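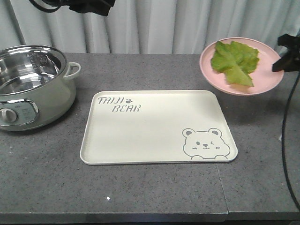

A gripper holds a pink plate with a lettuce leaf at the kitchen station, Kodau manipulation software laboratory.

Visit report: Kodau laboratory, Wolleck
Filed 7 Jul 2025

The Inskip technical group was received at the Kodau laboratory in Wolleck as part of its program of visits to organizations developing control software for household tasks. The group had asked in April to see the perception and planning tools in use, and the host arranged the day accordingly. Hardware was not on the agenda.

The first session was held at the kitchen station. Work there concerns dishes and food items handled on an ordinary countertop, with a cooking pot and a tray sharing the surface with the plate. The host's engineers explained that a plate carrying a lettuce leaf is a harder planning problem than a bare plate. The gripper takes the rim from one side, and any tilt must be kept within a limit that the planner treats as a hard constraint. The leaf itself is not modeled as a rigid body. It is tracked as a region of color and outline, and the planner is told only whether that region remains inside the rim.

The group asked how the limit is chosen. At present it is set by hand for each kind of dish and stored in the task file. An automatic estimate exists in a development branch – the engineers consider it too cautious for shallow dishes and have not merged it.

The second session covered Fivham, the laboratory's tool for reviewing recorded runs. Fivham places the planned path, the measured joint positions and the camera views on one timeline. The archive open to visitors held 1,226 runs, and members were invited to search it themselves. Search by task name was quick. Search by failure type depended on labels entered by operators, and the group found 2 labels in use for what seemed to be the same fault.

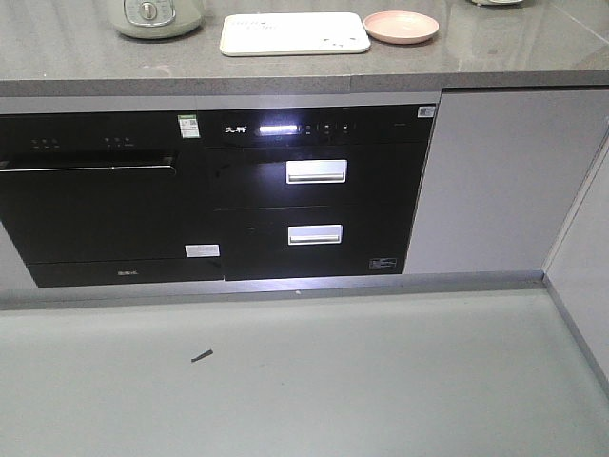
By the Inskip Visits Desk

Much of the discussion in the afternoon concerned perception. The wider view of the kitchen takes in the counter, the glossy black dishwasher door, the disinfection cabinet with its two drawers and a good deal of floor. The host uses views of this kind to maintain a map of fixed surfaces, while the position of the pink dish and the tray is estimated separately and refreshed more often. Dark glossy fronts remain a weak point for the depth estimate. The current remedy is to fill those areas from the stored map and to mark them as such, so that the planner can keep a wider margin near them.

Members also questioned the handling of control panels. Small touch icons and a lit display are masked out before object matching, as changes on a display had been reported by the matcher as movement. The mask is drawn once for each kitchen and must be redrawn if the camera is moved.

The group recorded four points for follow-up with the host:

Format of the task file, and whether tilt limits can be exported.
Merging of duplicate failure labels in Fivham.
Timing data for the surface map refresh.
Access to the development branch for the tilt estimate.

The host has agreed to answer the first two in writing. The remaining points will be taken up when the Kodau engineers make their return visit to Inskip.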